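Good Practice Rules for a Shared Tabletop Sorting Cell
Project report, Automation Laboratory, Tonden Technical College
Submitted 2026-02-10

Summary

The project produced a set of written working rules for the tabletop sorting cell used in the second-year automation course. The cell consists of one arm with a two-finger gripper and a wrist camera, a flat work surface, and trays for small parts. Before the project, each group set up the cell in its own way, and results from one group could not be compared with those of another. The rule set has 19 rules in five sections. It was tried over eight lab sessions and revised twice. The final version is in use, with three points left open.

1. Background

The cell was handed over to the course in June. It came with the supplier's operating manual, which covers power-up, homing, fault codes and maintenance. The manual does not say how parts should be laid out, how a run should be recorded, or who may be inside the marked area while the arm is enabled. These matters had been passed on by word of mouth, and versions differed.

Two public standards were used as background reading: ISO 10218, on the safety of industrial robots, and ISO/TS 15066, on collaborative operation. Both are written for industrial installations and for the people who design and integrate them. This report does not claim that the cell conforms to either. They were used to settle vocabulary and to decide what a risk assessment for the cell had to look at.

The second source was an internal guideline from Lakatos, a local integrator that supports the college's placement program. The Lakatos guideline is written for pallet-sized cells, and much of it does not scale down. Its section on change records was adopted almost unchanged.

2. Scope

The rules apply to pick-and-place work with hardware parts and electronic components that one hand can lift. They do not apply to cutting tools, to liquids, or to anything connected to a supply. Work on the arm itself (cable replacement, finger replacement, camera mounting) is covered by the manual and by the lab's general lockout procedure.

The task during the trial was the Killport sort, a course exercise in which a mixed set of mechanical and electrical parts is picked from the table and placed by category. The exercise was chosen for its awkward part mix. It includes reflective metal, thin curved parts with little to grip, and small cylinders that roll.

3. Method

The first draft was put together from three kinds of material: the log sheets left by earlier groups, the fault history stored in the controller, and notes taken while watching sessions. Every entry that involved a stop, a dropped part or a repeated run was copied to a list and given a cause where the record allowed one. Entries with no usable cause were kept on the list and marked as such. There were more of these than expected, and that led directly to Section D of the rules.

Each draft rule had to meet the following conditions:

- It can be checked by a second person without asking the operator.
- It names one action or one limit.
- It uses "must" for a requirement and "should" for a recommendation, with no third level.
- It can be traced to an entry on the list, to the risk assessment, or to the manual.

Draft rules that failed the first condition were rewritten or dropped. "Keep the table tidy" was dropped. "Parts must not touch each other at the start of a run" was kept.

4. The rules by section

Section A: Access and people

The operator must hold the enabling switch for the whole of any manual motion. A second person must be present in the lab. No one may reach across the work surface while the arm is enabled, including to straighten a part that has moved. The operator must announce "enabling" and wait for a reply. Sleeves, lanyards and loose cables must be secured before entering the marked area.

Section B: Speed and approach

Manual motion must be done at the reduced speed setting. The last part of any downward approach must be a straight vertical move at the slowest programmed speed. New pick positions must first be run at a raised height with the fingers open. Only after a clean raised pass may the height offset be removed.

Section C: Layout

This section changed the most between drafts. The first draft gave fixed positions for every part, using a printed mat. Groups followed the mat closely and their programs then failed as soon as a part was moved. The mat was withdrawn. The second draft set minimum distances and left the positions free, and the final version keeps that approach. In the Killport layout the bulky item, a metal enclosure with a panel top, is placed to one side, with the brass valve and the white pipe clamp spaced out between it and the blue tray that holds the capacitors. 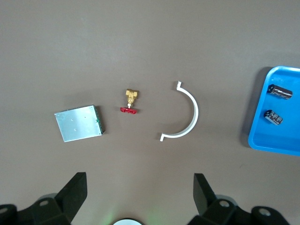

Section D: Records

D1. Each run must have a log line, including runs that are stopped early.

D2. The log line must give the program version, the speed setting, the part set and the result.

D3. The result must be one of the agreed codes. Free text goes in the remarks column.

D4. Any change to a taught position, a grip width or a force limit must be entered before the next run - not at the end of the session.

D5. A wrist camera image of the layout should be saved before the first pick.

D5 is a recommendation only. Saving the image takes a few seconds, but on the present software it requires leaving the run screen, and two groups lost their unsaved offsets by doing so. It should become a requirement when that fault is corrected.

Section E: End of session

The arm must be left in the park position with the fingers open and the controller in manual mode. Parts must be counted back into the storage box. Grip width and force limits must be returned to the course defaults. The log must be signed by both people present.

5. Notes on individual part types

These notes are attached to the rule set as guidance and carry no requirement level.

Enclosures. A flat metal box should be gripped across its narrower dimension where the finger opening allows. The exposed edge of a circuit board must be treated as a no-contact zone. If the only available grip loads the board edge, the part is to be rotated by hand with the arm disabled.

Valves. The body is the grip surface. Handwheels turn under load and give a false reading of grip width. Shiny metal also caused more detection errors than any other finish in the set, and moving the bench lamp had more effect than changing the camera settings.

Clamps. A half-round clamp can be picked at the crown of the curve or at one flange. The crown gave fewer drops. Force should be reduced, since a thin band will flex and spring out of the fingers.

Capacitors. Cylindrical capacitors must be discharged and checked by lab staff before they enter the part set. They are kept in a tray with a raised rim so that a part that rolls stays inside. The tray rim is itself an obstacle, and the approach path must clear it with the fingers fully open.

6. Trial results

Groups were given the rules on paper at the start of each of the eight sessions and were asked to mark any rule they could not follow. Marks were collected at the end and discussed with the group.

The layout and approach rules were followed with few problems. Stops caused by contact between a finger and a neighboring part were recorded in the early sessions and were absent from the last three. The sample is small and the groups were also gaining experience, so the change cannot be credited to the rules alone.

The records rules were followed least well. D4 was the rule most often marked. Operators reported that stopping to write broke their concentration during teaching. The log sheet was redesigned with a narrow change column next to each run line, after which the marks on D4 fell but did not disappear.

The announcement rule in Section A was at first treated as a formality. In one session the reply was given without looking up, and the session supervisor stopped the run. The wording was changed so that the second person must look at the work surface before replying.

A separate check was made on readability. A group that had not used the cell was given the rules and a deliberately faulty setup sheet and asked to find the violations. They found all the faults in layout and speed and missed one in the records section, where the program version was present but out of date. A line on version checking was added to D2 in the guidance notes.

7. Open points

Lighting is not covered. The bench lamp has an obvious effect on detection of bright metal parts, but no limit could be written that a second person could check without a light meter. The lab has requested one.

Spacing is given as a fixed minimum distance between parts. It would be more correct to tie it to the outside width of the open fingers plus a margin, so that the rule remains valid if the fingers are changed. The Vusico finger set on order for next year is wider at the base, and the present distance should be checked again before that set is used.

Responsibility for the document also has to be settled. The rules are currently held by the project group and will pass to the lab at the end of the course. A revision record has been started on the last page, using the Lakatos format: date, rule number, old text, new text, reason. Any request for a change should be entered there even if it is refused.

8. Documents held with this report

Rule set, final version, with revision record
Log sheet, second layout
List of stops, drops and repeated runs
Risk assessment for the sorting cell
Setup sheet for the Killport sort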